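Keeping the Cloth in Place
Small Spaces, June issue

The household table is asked to do a great deal in a small residence. In the apartments served by the Murnow housing association, the same surface is commonly used for breakfast, schoolwork, mending and the evening meal, and its covering is changed accordingly. The association's handbook for residents, revised on 02/04/2018, gives two pages to table linen, and these have drawn more correspondence than the chapter on heating.

The handbook favours a plain, dark cloth of medium weight. Dark colours are forgiving of tea and coffee, and they allow pale cups and dishes to be found easily in poor evening light. Patterned cloths are not discouraged, although residents are advised to wash a new one separately on at least two occasions before it is laid on unfinished wood.

Movement is the more serious difficulty. A cloth laid on a smooth table will creep toward whoever leans on it, and a full cup will travel with it. Weighted hems are effective but add to the cost. Purpose-made tablecloth clamps are often too shallow for an older tabletop. The ordinary office binder clip, in a size suited to the thickness of the table, has proved a satisfactory substitute. It is inexpensive, it can be removed in a moment on washing day, and its wire handles may be folded flat where they would otherwise catch a sleeve.

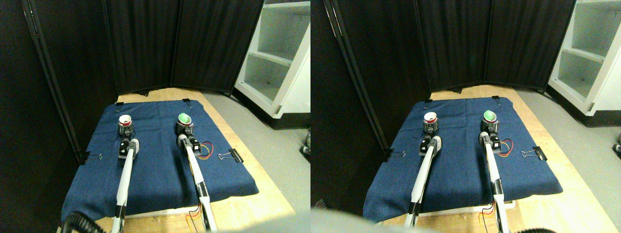 Usa Duangkaew writes that she gave up on clips at the front of her own table after snagging one cardigan too many, and now fastens only the sides and the back corners. She adds that a cloth need not reach every edge, and that a margin of bare wood is useful for setting down a hot spoon or a wet lid, provided it is wiped before supper.

The association has since adopted a similar position. Residents of the Atgate building, where the kitchens are narrowest, are now advised to leave the seated side unclipped and to draw the cloth taut from the opposite edge. Cups should be set well in from the border, particularly where children are at the table.

Attention has also been given to what stands behind the table. Many Atgate apartments have no wall between the eating area and the sleeping area, and a folding screen is the customary remedy. A black or charcoal screen shows dust along its pleats and should be brushed from top to bottom every 14 days. Open cubby shelving may be placed to one side, where it can hold spare cloths and cups without obstructing the passage.

Cloths should be stored rolled, as folding leaves a ridge on which a cup may rock. Clips are best kept in a lidded tin, away from damp, and any showing rust should be discarded before they mark the fabric.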